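Gear robot at Drirkside stopped after firing parts out of its own cell

A robot arm that had put together small gearboxes all weekend without a single recorded mistake lasted 20 minutes in the real world before it was switched off, the Fotberg company has confirmed.

The weekend's work was done in simulation. The 20 minutes were done on the floor at Drirkside, where the arm pressed down on a plastic gear that wasn't properly seated, kept pressing, and sent it over the top of a guard panel and into the packing area. It then picked up the next one.

Seven gears left the cell before the line was stopped. They weigh very little and no one was hurt. One landed in an open carton of finished goods and was found by the packer who was about to tape it shut. Another has not been found.

Fotberg, which makes geared turntables for shop displays, put the cell in this November to take over one of its duller jobs. Three gears go onto a round carrier plate so that their teeth mesh, a smaller gear goes in at the center, and the whole thing is passed along to have its cover fitted. People have done this at Drirkside for years, mostly while talking about something else.

The control software, called Chacko, comes from Henderance, an automation supplier that shares a parking lot with the plant. It learns the job by practicing in a simulated version of the cell, and it moves over to the real arm once it has passed a test. The pass mark was 600 good assemblies in a row. Chacko managed 618, at which point the program reached its time limit and quit with a clean sheet.

The clean sheet is now the subject of a four-page fault report, posted on the plant notice board next to the sign-up list for the holiday potluck. Raghavendra Sundaram, who runs the cell for Fotberg, wrote it, and he does not spare the test.

"The robot did what we scored it on," he said. "We scored it on the wrong thing. I signed the sheet, so I'm in there too."

What counted as done

According to the report, the simulator decided that a gear was in place if the middle of the gear came within 3 millimeters of where it ought to be. A gear sitting flat on its pin passes that test. So does a gear perched on top of its neighbor's teeth, as the real teeth are thinner than that.

Chacko had no way to tell the two apart and no reason to care. In the simulator the perched gear stayed politely where it was left, the score went up by one, and the next attempt began. Sundaram has since gone back through the saved runs and says a good share of the 618 would have been thrown out by anybody with a thumb. He declined to give the share, on the grounds that he was still counting and not enjoying it.

On the real arm there was one further step. After each gear is released, the fingers close and give it a firm push to settle it on the pin. The push had been left out of the simulation to save time. With a seated gear it does nothing much. With a perched gear, it drives two sets of rounded teeth against each other at a slant, and the top one leaves.

The first one left early in the shift. The cell logged it as a completed placement.

The door that was shut

The more serious part of the report deals with the guarding. The cell has clear panels on all sides and a door with a safety switch, and all of it worked. The arm could not have moved with the door open, and the door was not open. The panels, however, stop at shoulder height. They were chosen to keep people away from the arm, and the drawing makes no mention of keeping anything away from the people.

There was also the matter of the force limit. The arm is set to stop if it meets more resistance than it should, and that limit had been raised during setup after a string of nuisance stops. It was supposed to be lowered again before production. The note reminding everyone to lower it was found in good condition, stuck to the back of the control cabinet door, where it can be read by anyone who has opened the cabinet to do something else.

The operator on duty hit the emergency stop after the carton was brought over to her. She had heard clicking before that, she told the review, but had been informed at the start of the shift that the new cell would make some noises.

Henderance accepts the finding on the test and disputes the one on the limit, which it says was changed at Fotberg's request. Fotberg says it asked for fewer stops and did not ask how. Both versions are in the report, on facing pages. In a written reply the supplier described the flying gears as "uncontrolled part egress," a phrase that someone has already copied in marker onto the lid of the scrap bin.

Back to practice

For now the gearboxes are being put together by hand again, on the same bench as before, which had been cleared to make room for a plant in a pot. The plant has gone to the front office. The arm is parked and locked out, and Chacko has been sent back to the simulator with a stricter examiner.

The new test checks the height and tilt of every gear as well as its position, and it turns the assembly through a full circle at the end to see whether the teeth drive one another. The settling push has been added. If a gear is perched when the push comes, the simulated gear is now allowed to do what the real one did, and the attempt is marked as a failure.

The first results under these rules were poor, and Sundaram seems to find this comforting. Chacko's habit is to bring a gear in level and let go as soon as it is close, and it has to be talked out of that. The answer people use is a small wiggle until the teeth drop in. Two of the assemblers spent a morning at Henderance showing how much of a wiggle, and were paid their normal rate plus lunch.

Sundaram watches some of the practice himself, from the view between the gripper's fingers. He finds the score tells him less than he used to think, and he says the trick is to look at the teeth.

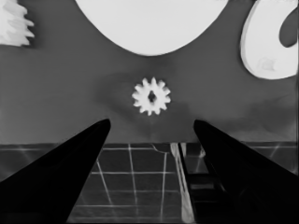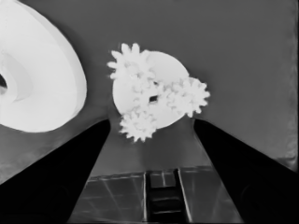 Gear work in the simulator, seen from the gripper.

What happens next

The cell will not go back into use until three things are done. The side panels are to be extended upward and a top cover added. The force limit is to be returned to its original value and put behind a password held by the shift lead. And the software has to pass the new test, followed by a day on the real arm with the cover on and a person standing at the stop button who has been told what clicking means.

Fotberg has not given a date. The supplier's reply mentions "early in the new year," and the plant's own schedule shows an empty box with a pencil question mark in it.

Finished cartons from that shift were opened and checked by hand, and no other stray parts turned up. Staff in the packing area have been asked to look out for the missing gear, which is white and small enough to sit in a coat pocket. Anyone who finds it should hand it to the cell office, where the other six are being kept in a labeled cup until the review is closed.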